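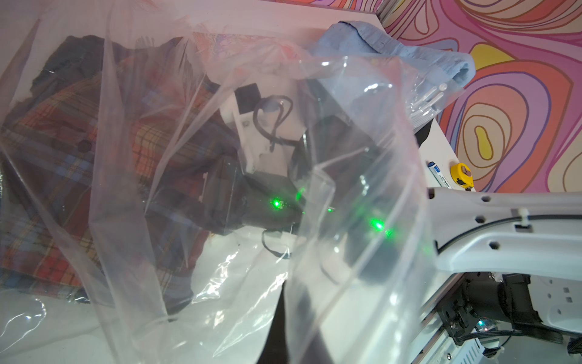 Fig. 1. Plaid fabric seen through a large clear bag. Light-blue cloth at the table edge.

Prosham Evening Courses
Care and Storage of Clothing - Session 2
Handout prepared by Ok-hee Ban

What we cover in this session

In the first session we looked at care labels and at the sorting of fibers. Now we come to folding and bagging. Many students think this part is simple, and for a single shirt it is simple. With a whole wardrobe, or with the stock of a small shop, the mistakes become visible only months later, when the bags are opened and the collars are flat.

Please read the handout before Saturday. Mi-kyung Woo will lead the practical part and she will not repeat the terms.

Terms

Placket: the strip of doubled fabric at the front opening, where the buttons and buttonholes are placed.
Collar stand: the narrow band between the collar and the body of the shirt.
Face: the side of the folded garment which you see when it lies in the bag.
Headspace: the empty length of bag between the garment and the opening.

Choosing the bag

Clear plastic is convenient because the garment can be recognized without opening. A pattern like the tartan in Fig. 1, with its red, orange and mustard-yellow, can be found quickly even when the plastic is full of creases and reflects the lamp. Plain dark fabrics are more difficult. For these you should write a slip and put it on the face.

A bag much larger than the garment is not an error, but it asks for more work. The extra plastic must be folded under, and the garment moves inside when the bag is carried. For long storage I prefer a cotton cover. Plastic is for transport, for sale, and for one season at most. The garment must be fully dry before it goes in. Press the collar and the placket with your palm - if they feel cool, wait until the next day.

Keep a soft cloth near you for wiping the table. Lint passes from one garment to the next, and on clear plastic it shows very much.

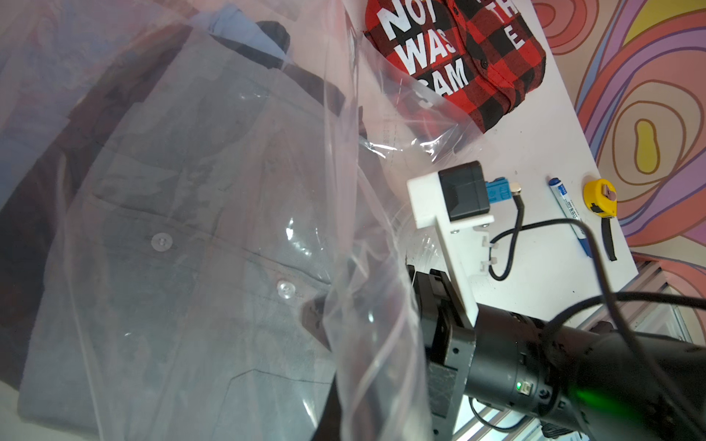

SHIRTS WITH A FRONT OPENING

The gray-blue shirt in the bag shows how the placket and the buttons can be read through the film. The collar area is the lighter part near the top. When you check a finished bag, look first at the placket. If it lies in a straight line, the rest of the fold is usually also good.

Order of work:
1. Close the top button and one button in the middle.
2. Lay the shirt with the front down and smooth the back.
3. Fold the sides and sleeves inward.
4. Bring up the hem to below the collar.
5. Turn it over, correct the collar, and slide it into the bag.

Printed shirts need one more decision. On the red-and-black plaid shirt the large white letters stand on both sides of the opening, so a reader must cross the buttons to follow the words. Such a shirt should be closed completely before folding, and the panels matched by eye. Avoid a sharp fold through a letter. Hernán Ccori puts tissue paper at this place, and I recommend the same.

Marking: write on the slip, let it dry, then insert it. Do not write on the plastic when the garment is already inside. Put the cap back on the marker each time.

Practical exercise

Work in groups of 2. Each group folds and bags one plain shirt and one patterned shirt in 10 minutes, then exchanges with the neighboring group for checking. The practice stock has 63 garments, listed by Nisha Ahuja. Return each one under the same number.

Homework: one page on a garment you have stored badly. Describe the fold, the bag and the damage. Send it to Rukhsana Niazi.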